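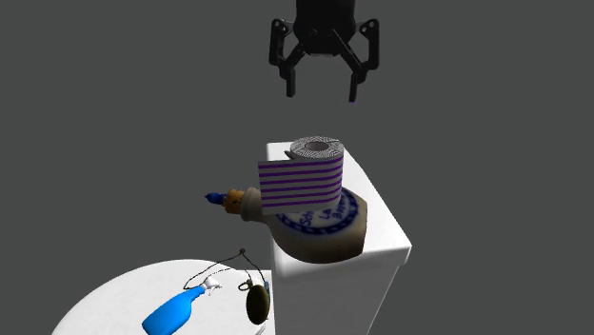
A simulated picking exercise in the Hakusia practice library, with the gripper open over a paper roll stacked on a flask. Image: Climasum

Climasum opens Hakusia simulation service to colleges and small firms

January 28, 2026

Climasum has opened its Hakusia simulation service to further education colleges, training providers and small manufacturers. The service allows users to plan and test robot picking tasks on a computer before any equipment is bought or moved. It had previously been offered only to partners of the company's Clutham office.

Hakusia runs in a web browser and comes with a library of 650 household and workshop objects. Users choose a gripper, place objects on tables, shelves or pedestals and set the task to be carried out. Each attempt is recorded, and the results can be downloaded as a table or replayed from any angle.

The library includes rigid items such as bottles and flasks, as well as objects with cords, handles and loose parts. Items may be set upright, laid on their sides or stacked on one another. Climasum said that awkward arrangements had been included on purpose, as users in the trial had asked for practice material closer to the conditions found in stores and packing areas.

The trial ran at Clutham and at the workshops of Ďurica, a packaging firm which has used the service to compare grippers for a new sorting line. Between them the two sites completed 913 exercises. Ďurica reported that the service had helped its staff to rule out two gripper types at an early stage, and that the replay function had been the part most often used in team meetings. The firm also noted that soft packaging did not always behave in simulation as it did on the bench, and advised new users to check such items by hand.

Climasum has accepted this point. Paper, film and fabric are treated in the present version as firm objects with a fixed shape, and the company states in its user guide that results for these materials should be read with care. A new method for soft items is being prepared – no date has been given for its release.

Two levels of access are available. The standard level covers the full object library, three gripper models and up to 200 exercises a month for each licence. The extended level removes the monthly limit and allows users to add objects of their own from scanned models. Scanned models are checked by Climasum before they appear in a user's library, and this normally takes two working days.

Colleges may apply for a teaching licence, which provides the standard level for a class of up to 40 learners under one account. Tutors can set the same exercise for the whole group, vary the starting position of the objects and view the attempts side by side. A set of lesson notes is supplied with the licence. The notes cover approach angles, finger opening, the order in which stacked items should be lifted and the safe return of the arm to its resting position.

Applicants do not need a robot of their own. Those who have one may export a finished task as a list of positions, although Climasum advises that any exported task should first be run at low speed with a trained member of staff present. The service does not replace a site risk assessment, and licence holders remain responsible for the safety of their own equipment.

Support is provided by e-mail and by telephone during office hours. An introductory session, held online and lasting around 40 minutes, is included with every new licence. Further training at Clutham can be booked separately, subject to places.

Existing partners will be moved to the new service without charge and will keep their saved exercises. They are asked to confirm their account details before the change is made, and to download any results held under the old report format. Reports in that format will remain readable but can no longer be edited after the move.

Applications for teaching licences are open now through the Hakusia pages of the Climasum website. Colleges should give the name of the course, the number of learners and the preferred start date. Enquiries from manufacturers, including requests for a short demonstration, should be sent to the Clutham office.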